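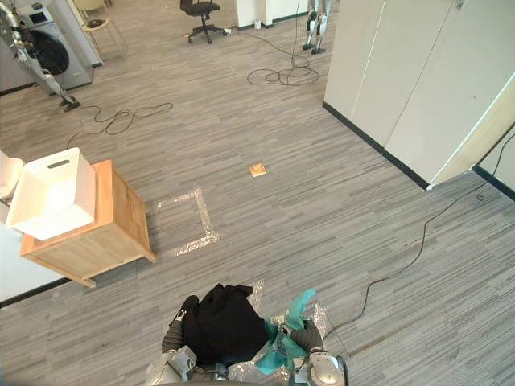 검은색 의류와 청록색 천, 투명 비닐 포장재. 회색 카펫 바닥.

### 섬유류 보관 기준 변경 안내

2025년 7월 14일부터 Menari 사무실의 섬유류 보관 기준이 다음과 같이 바뀐다. 적용 대상은 의류, 덮개용 천, 행사용 직물이며 종이류와 소모품은 기존 기준을 따른다.

**포장 해체.** 비닐은 천과 완전히 분리한 뒤 접는다. 비닐이 천 사이에 끼인 채로 접히면 두께가 고르지 않고, 쌓았을 때 미끄러진다. 재사용할 비닐은 펴서 말아 두고, 찢어진 것은 분리배출한다. 테이프가 붙은 부분은 잘라낸다.

**접기.** 의류는 소매를 안쪽으로 넣고 세로로 삼등분한 다음 아래에서 위로 두 번 접는다. 직사각형 천은 긴 변을 먼저 반으로 접는다. 어두운색과 밝은색은 같은 묶음에 넣지 않는다. 신규 입고분 가운데 색이 짙은 품목은 첫 세탁 전까지 별도로 둔다.

**보관.** 한 묶음은 7장을 넘기지 않는다. 선반 한 칸의 최대 적재 높이는 80cm이고, 바구니에 담을 때는 손잡이 구멍 아래까지만 채운다. 낮은 수납장 위에 바구니를 올릴 경우 바닥면 전체가 상판 안에 들어오도록 놓는다.

**바닥 작업.** 큰 천은 카펫 위에서 펼쳐 접어도 된다. 작업 전 청소기로 먼지를 제거하고, 전선이 지나는 자리는 피한다. 투명 테이프로 구획을 표시했다면 당일 떼어낸다. 접착제가 남으면 Jarberg 세정제를 마른 천에 묻혀 두드려 닦는다. 문지르면 카펫 결이 상한다.

**재고.** 6월 말 장부상 수량은 150장, 실사 수량은 145장이다. 차이 나는 5장은 모두 덮개용 천이며 대여 기록을 대조하고 있다. 6월 이후 천을 가져간 팀은 품목과 수량을 Yae Yokoyama에게 알려 주기 바란다. 라벨 양식은 Meifang Duan이 배포한다. 기존 라벨은 7월 말까지 병행 사용할 수 있다.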